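Runoff from new driveway washing out the bottom of my yard, what can I do before the fall rains?
Posted in: Drainage, Grading and Site Work
Asked by praria_backlot, 7/4/21

Hi everybody, long-time reader and first-time poster, so please be patient with me if I leave something important out. We have a sloping lot on the edge of Stistmont, with the house at the top and a creek along the back line. In April we had the old gravel drive taken out and a concrete one poured, with a turnaround, and the contractor (Henriques Paving, who were very nice and left the place tidy) graded everything so the water leaves the concrete on the low side and goes across the side yard toward the creek.

It worked fine on paper, I suppose. The trouble is that the side yard was stripped for their equipment and the grass seed they threw down never really took. Now every good storm cuts a little deeper channel right down the middle of it. The worst one is past my ankle. At the bottom there is a fan of mud that stops just short of the creek bank, and I am worried that the next big rain will carry it right in. The distance from the edge of the concrete to the bank is 200 feet and it is a steady slope the whole way, steeper near the bottom.

I have tried straw, which floated off, and I have tried a row of hay bales from the feed store, which the water simply went around. My brother-in-law says to fill the channel with big rocks and be done with it. My neighbor says I need a permit to so much as look at the creek. I don't mind doing the work myself and I have a small budget, but I would like to do it once and do it in the right order. Where would you start?

hilltop_grader

Welcome! You have explained this better than most people do, and you are in luck, because a bare side yard with one or two rills in it is about as fixable as these things get. I spent a good many years on grading crews and now mostly putter around on my own place, which also slopes toward water, so I have made most of these mistakes with my own money.

Start at the top. It is very tempting to start at the bottom, where the mud is, but the water gets its speed up at the edge of that concrete. What you want there is a level spreader, which is a fancy name for a shallow trench filled with clean stone, dug dead level along the low edge of the drive. The water drops in, fills it, and comes over the lip as a thin sheet instead of a stream. Take your time with the level. If one end is even an inch low, all of your water will find it and you will have a new channel by Thanksgiving.

Next, rake the rills out. Don't just fill them with loose dirt, which will be gone in one storm. Break down the sides, tamp the soil in layers, and rough up the surface across the slope so the rake marks run side to side. Then seed, and then cover the seed with a proper erosion control blanket. I used a straw and coconut one from Drasten on my own bank and it held up nicely through two winters, but any blanket rated for your slope will do. Trench the top edge in at least six inches and staple it a lot more than you think you need to. The staples are cheap. Overlap the strips like shingles, uphill piece on top.

One thing about working with wet clay, and I only mention it because it cost me a good transit level once. Keep something soft and clean by the back door for wiping down your level, your phone and your glasses, and don't let it go out to the yard with the shop rags. Grit in a rag will scratch a lens before you know it. 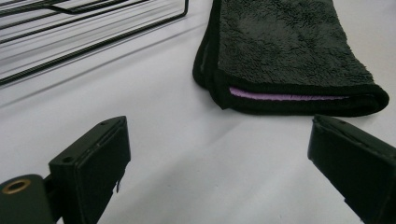
Microfiber towel, folded and kept for clean jobs only.

Back to your slope. Near the bottom, where it gets steeper, lay a couple of straw wattles on the contour. Those are the long netted tubes. They do a far better job than bales because you can bend them, and you should turn the ends uphill a little so the water can't sneak around the way it did on you. Dig them in two or three inches and stake them. A wattle sitting on top of the grass is just a decoration.

As for the mud already down there, scoop it up by hand and carry it back up the hill. It is good soil and you'll want it for filling the rills. Please don't hose it anywhere!

And about the rocks — I wouldn't, at least not yet. Rock has its place in a channel that you mean to keep, with fabric under it and the right size of stone. Dumped in a rill with nothing underneath, it tends to let the water work away at the dirt below, and then you have a deeper rill with rocks at the bottom of it. See how the grass does first.

siltfence_fan

Just get silt fence. One roll, done. Worked for us.

creekside_on_henriques_rd

I'd like to add something on the permit side, and to disagree very gently with the post just before mine. Silt fence is good for catching sediment for a season while the ground is bare, and I would put a run of it above the creek bank right now, this week if you can, with the bottom of the fabric buried. But it won't heal anything uphill, and if it is set across a place where water concentrates it will fill up and lie down. So do use it, and then do everything hilltop_grader told you as well.

On permits, your neighbor is partly right. Raking and seeding your own yard is usually nobody's concern, but many places have a setback from the top of the bank, and inside of it even hand digging may need a sign-off. Call your county office before you put a shovel in anywhere near the creek. Ask for whoever handles erosion and sediment control, tell them what you told us, and ask if they will come out and look. Ours came for free, walked the whole lot with me, and was full of good ideas about which native grasses to use down low.

Also, dig out your paperwork from the driveway job. Ours had a line in it saying the disturbed area had to be stabilized before final payment, and I never noticed until the following year. If yours says something like that, a friendly phone call to the paving company may get you a load of topsoil and a reseeding.

Last thing, seeding in the heat of July is an uphill battle unless you can water every day. I would get the spreader, the fence and the blanket in now with a quick annual cover under it, and overseed with your permanent mix once the nights cool down. Do come back and let us know how the first big storm treats you.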